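About Us

Print this page | E-mail this page
Shares: 30 | Comments: 4

Pondier is a shared workshop with a bed in it. People who come for the open evening on Wednesday tend to look at the bed first and at us second, and we have learned to wait.

We build laundry robots. More exactly, we are building one laundry robot, slowly, in a rented unit with good light and bad parking. The robot is called Ronar. It has been nearly finished since the spring before last, and its makers remain fond of it.

How we started

Pondier began as five people who shared a garage, a drill press and a low opinion of folding. Four of us are still here. The fifth moved away for a job with a dental plan and sends encouraging messages, usually when something has just caught on something else.

The first Ronar was a pair of arms made out of desk lamp parts and hobby servos. It could pick up a sock. It could then hold the sock for as long as you liked, and for some time after that. We showed it at a neighborhood open house, where a child asked what it did, and we did not have a good answer ready.

The second Ronar was better and heavier and went through the garage shelf. That was when we started looking for a proper shop, and when we stopped letting the person who bought the shelf buy things.

What we do now

The trouble with cloth is that it has no shape of its own. A wrench is the same wrench whichever way up you find it. A shirt dropped on a bed could be nearly anything, and a machine that wants to fold it must first work out where the ends are. We spent most of a winter trying to write rules for this. The rules ran to 900 lines and were very good at pillowcases.

So we went over to teaching by hand. You take a gripper in each fist, pick up the garment the way the arms will have to pick it up, and stretch, lay and fold it over and over while the movements are recorded. It is honest work and not hard to learn. It does give you a new respect for anyone who has folded shirts in a store in December.
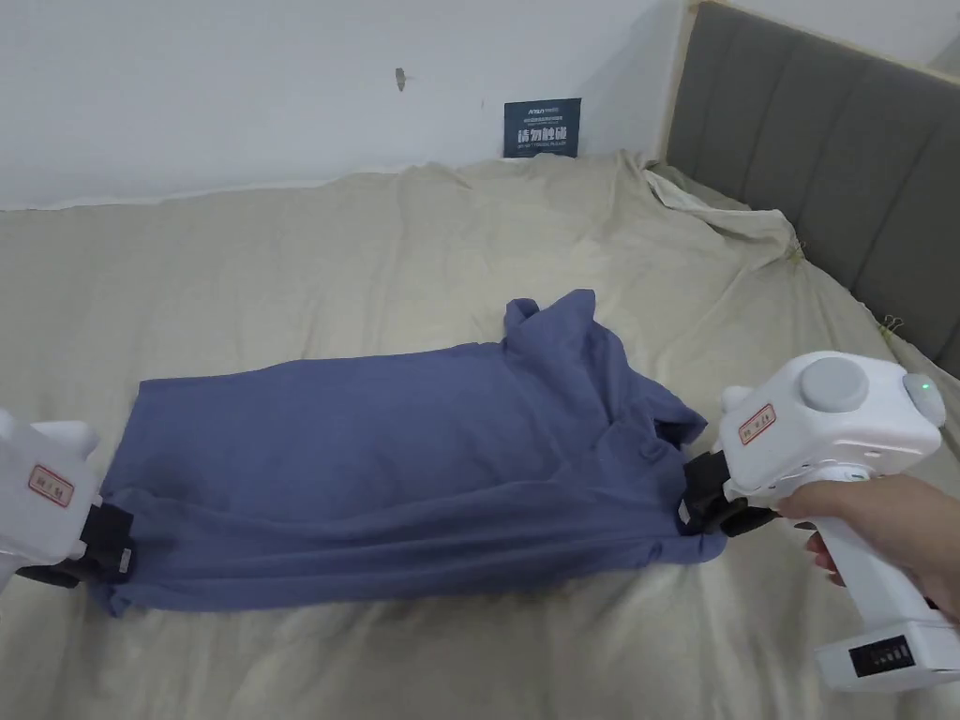
Most people pull too hard at first. Knit fabric will forgive you, but the habit goes into the recordings, and then Ronar pulls too hard as well, with stronger arms. We ask new members to handle a shirt as though it belonged to somebody larger than they are.

We also ask them not to help with their fingers. This is the hardest part. After ten minutes with grippers a person wants badly to just reach over and flip the sleeve. Ronar has no fingers, so neither do you. There is a jar for offenders, and the jar has bought two sets of jaw pads and a very decent kettle.

The shop

We share the unit with Petridis, a small appliance repair outfit that was here first and mentions it. Petridis knows a great deal about washing machines and holds the view that the folding problem is best solved by owning fewer shirts. We have not been able to refute this. In return for the lower half of the rent we get the use of their bench, their label maker and their opinions.

The bed takes up more floor than anything else we own. We tried a table, and a table is easier in every way, but people don't dump clean laundry on a clear, level table. They dump it on the bed, on top of a sheet nobody has straightened, and then they go and do something else. If Ronar is ever going to be any use in a house it will have to cope with that, so we leave the sheet alone. It may be the only job in the building that has never once fallen behind schedule.

Writing on the walls is allowed, in pencil. Some of it is measurements. Some of it used to be measurements. 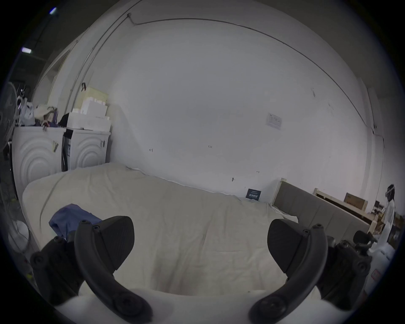

The Drander jaws

The curved jaws have a name of their own, Drander, and take up more of our evenings than the rest of the project together. Flat pads hold well and let go badly. Hooked ones reach under a hem very nicely and then want to keep it. We are on the fourth design. The third was the best one, and we would go back to it if anybody had saved the file.

Drawings for the current jaws are free to anyone who asks. If you make a set and they work better than ours, please write. If they work much better than ours, please write gently.

Joining

Members pay monthly, get a key after their second month and may use the shop at any hour that Petridis would not describe as ridiculous. You don't need to know electronics. You should be able to use a screwdriver, and to put it back, and we have found the second to be much the rarer skill.

We take visitors on Wednesday from six in the evening. Bring a shirt if you like. It will be returned to you, more or less folded.

What we don't do is sell robots. We get more than 30 letters a year asking the price of Ronar, several of them from parents of teenagers, and we answer each one with regret. The present folding time for one T-shirt is 5 minutes on a good night. Towels are quicker. We are not yet discussing fitted sheets.

Related
Drander jaws: which screws, and how tight
What we learned from the sock
Shop rules, revised again in June
Petridis answers your washing machine questions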